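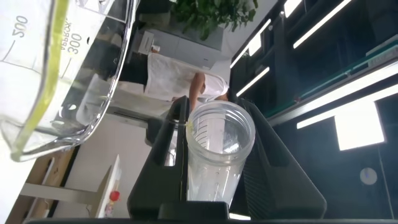
¿Hace falta descalcificar una licuadora de vaso si solo se usa con fruta? Depende del agua. Si en su casa el hervidor acaba con una costra blanca en el fondo, el vaso y las juntas acabarán igual, por mucha fruta que les eche.

Inicio | Manuales | Licuadoras | Recambios | Contacto

Sección 6. Limpieza, juntas y puesta a punto
Licuadora personal Rudix
Última actualización: 13 de mayo de 2019

Las hojas de producto suelen prometer que estos aparatos «se limpian solos». No se lo crea del todo. El ciclo de agua con jabón arrastra lo que está suelto y deja lo que se ha metido debajo de la junta, que es justo lo que huele mal a los pocos días. Lo que sigue es más aburrido y funciona mejor.

6.1 Antes de empezar

1. Desenchufe la base. Apagarla con el botón no basta.
2. Desenrosque el conjunto de cuchillas con el vaso boca abajo, sujetándolo por el anillo exterior.
3. Saque la junta con el mango de una cucharilla. No use cuchillos ni destornilladores.

PRECAUCIÓN: las cuchillas cortan también cuando parecen romas. No las deje sueltas en un fregadero con espuma.

6.2 Lavado ordinario

4. Aclare el vaso nada más servir. La pulpa seca en la rosca es la causa más frecuente de que el cierre gotee, aunque casi todo el mundo culpe primero a la junta.
5. Lave la rosca con un cepillo de cerdas blandas. La esponja pasa por encima de los surcos y no entra.
6. Lave la junta aparte y séquela con un paño.
7. Deje las piezas abiertas hasta que estén secas. Guardar el vaso cerrado y húmedo es la mejor manera de tener que repetir el paso 6.

Nota: el vaso admite la bandeja superior del lavavajillas. Karlijn Dierckx, de nuestro taller, prefiere lavarlo a mano; los vasos que le llegan turbios suelen venir de programas intensivos.

6.3 Descalcificado

8. Mezcle 100 ml de vinagre blanco con agua tibia hasta cubrir la zona afectada.
9. Espere 21 minutos. Más tiempo no limpia más y castiga la junta.
10. Vacíe, aclare 2 veces y compruebe el olor antes de volver a usar el vaso.

Los descalcificadores en pastilla, incluidos los que se anuncian como específicos para licuadoras, no nos han dado mejor resultado que el vinagre. Si ya los ha comprado, siga la dosis del envase. No los mezcle con lejía en ningún caso.

6.4 Montaje y prueba de fugas

11. Coloque la junta con la cara lisa hacia las cuchillas. Si hay que forzarla, está al revés.
12. Enrosque a mano hasta notar el tope. Apretar de más deforma la goma.
13. Llene medio vaso de agua, ciérrelo y déjelo invertido sobre papel de cocina. Si el papel se moja, vuelva al paso 11.

PRECAUCIÓN: no monte el vaso en la base si la prueba ha fallado. El agua que llega al motor no la cubre la garantía.

6.5 Recambios

La junta original es la referencia 69. Las compatibles que se venden por internet dicen servir para todos los modelos; Adeel Mohmand probó varias en diciembre y ninguna pasó la prueba del paso 13. Desconfíe también de las cuchillas «reafiladas»: estas no se afilan, se cambian.

Categoría: Pequeño electrodoméstico > Licuadoras > Mantenimiento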